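Call for participants: Home storage and daily routines study

Painemal Household Research, Trendmont office
Posted Feb 23, 2018

We are looking for people who live in Trendmont or Brukdale and who would like to take part in a study on how families store things at home. The study is led by Soledad Toledo, together with Omolara Afolabi, who is responsible for the interviews. You do not need any special knowledge. We are interested in ordinary homes, also the small ones and the untidy ones.

What the study is about

Many people in our region have moved during the last years from a house to an apartment, or from one apartment to a smaller one. When this happens, the things must find a new place. Winter coats, school papers, the big pot which is used only at holidays, tools, bed sheets for guests. Some families solve this in one weekend and some still have boxes in the hallway after a long time. We want to understand how the decisions are made, who makes them, and what happens when two persons in the same home do not agree.

In our first study, which we did in Brirkach, we received 237 completed diaries. We learned from them that people very often choose the place for a thing on the first day and then do not change it, even when the place is inconvenient. One woman wrote that she walked every morning to the other end of her home to take the coffee filters, and she noticed it only when she was writing it in the diary. In the new study we want to look at this more closely.

Who can participate

You can participate if you are 18 or older and you moved to your present home not earlier than September of last year. You can live alone, with family or with roommates. If you live with other adults, at least one of them should agree to have a short conversation with us also. Children can be present during the visit, but we do not interview them.

We are sorry that we cannot accept persons who work in interior design or who sell furniture, and also not the persons who took part in the Brirkach study.

What you will do

The participation has three parts. First, there is a visit to your home, which takes 2 hours. Omolara Afolabi or one of her colleagues will come and ask you to show where you keep different things and to tell how they came to be there. You decide which rooms we see. Please do not clean or arrange anything before we come! It is more useful for us when the home looks like on a normal day.
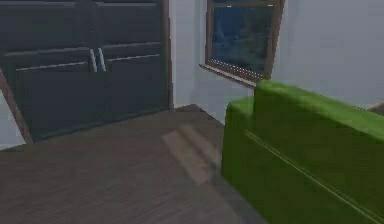

Second, you will keep a diary for four weeks. Each evening you write a few lines: what you looked for on this day, if you found it quickly, and if something was moved to a new place. Most of the people in the first study needed five minutes for it. The diary can be on paper or by e-mail, as you prefer. If you forget an evening, please leave the page empty and continue with the next day. Do not try to fill it later from memory.

Third, there is a telephone conversation at the end, where we go through the diary together. Here you can also tell us if you did not like something in the study.

Payment

Each household receives 200 dollars. Half is paid after the home visit and the other half after the telephone conversation. If you decide to stop in the middle, you keep what you already received and you do not have to explain your decision. Parking or bus costs do not arise for you, as we come to your home.

Your privacy

We record the conversations only as sound, and only with your written permission. We do not take photographs inside your home. Your name and address are kept separately from the diary and they are deleted when the study is finished. In the report we use other names, and we change small details when a person could be recognized by neighbors. We do not sell the addresses and we will not send you advertising.

Languages

The visit can be in English or Spanish. The diary can be written in any of these two languages, and spelling mistakes are no problem at all. I make them too.

How to apply

Please call our office in Trendmont and ask for extension 708. If nobody answers, leave your name, your telephone number and the best time for calling you back. You can also come in person on weekdays in the morning. We will ask you some short questions: how many persons live in your home, when you moved in, and if you moved from a bigger or a smaller place. From these answers we choose the households, so that different kinds of homes are included. We call back everyone, also those we cannot take this time.

It is possible to apply together with a friend or a relative who lives at another address. In this case please tell us, so that we do not plan the two visits on the same day.

If you need a step-free meeting place, or if you feel not comfortable with a visit from a person you do not know, a second colleague can come along, or we can first meet at the office and talk. Please mention it when you call.

Soledad Toledo
Painemal Household Research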